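The shared break room at Jikmont opens in March, and it's shaping up beautifully! The old storeroom on the Brirton side has been cleared, and 231 people in the building will finally have a place to sit down with lunch.
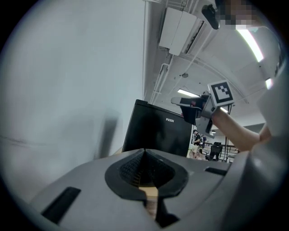
Photo: Todorova / Jikmont

A black FUXIN unit and a white wall-mounted air conditioner are among the fittings, and the lighting is wonderfully bright. Doors open at 6 a.m., so early shifts get first pick of the seats!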